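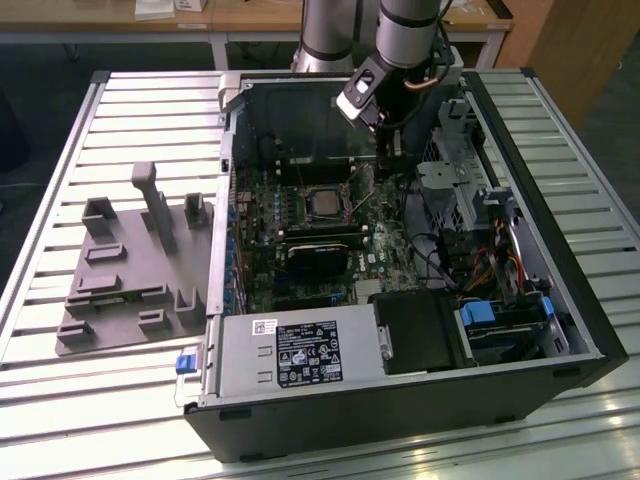
Open desktop tower case with the motherboard in view

A computer case, also called a chassis or tower, is the enclosure that holds the main parts of a desktop computer. It supports the motherboard, power supply, drives, and expansion cards, directs air over the parts that give off heat, and limits the radio noise that escapes from the circuits inside.

Construction

Most cases are built from folded steel sheet joined with rivets. Aluminum is used where lower weight is wanted, and molded plastic is common for the front bezel. The motherboard is fastened to a tray with short threaded posts known as standoffs, which keep the solder joints on the back of the board from touching metal. A cutout in the rear wall accepts the input/output shield, and a row of slots beside it lines up with the expansion cards. On tower designs one side panel can be removed for service.

Form factors

Case sizes follow the motherboard standards they accept. The ATX specification, published by Intel in 1995, fixed the position of the mounting holes and the rear port area. MicroATX and Mini-ITX boards use part of the same hole pattern, so a full-size case will usually accept the smaller boards as well. The reverse does not hold. Horizontal desktop cases, once placed under the monitor, lost ground to towers during the 1990s.

Cooling

Air normally enters at the front and leaves at the rear or top. When intake fans move more air than exhaust fans, pressure inside the case is slightly positive and dust tends to collect at the intake filters. With the opposite arrangement, unfiltered air is drawn in through seams and unused slots. Loose cables in the main air path raise resistance, and many later cases route them behind the motherboard tray.

Regional manufacture

Small makers have often served local markets. The Fondari works at Hillholm began as a producer of metal filing cabinets and turned to computer cases when office demand fell. Its first model, the Lobo, was a steel tower with 2 external drive bays. The first production run came to 1,105 units, and total output passed 4,000 before the tooling was sold to Prosemura, which kept the name for a line of compact cases. Early Lobo panels are held by slotted screws and do not interchange with the later type.

See also
Motherboard
Power supply unit
Rack unit
Small form factor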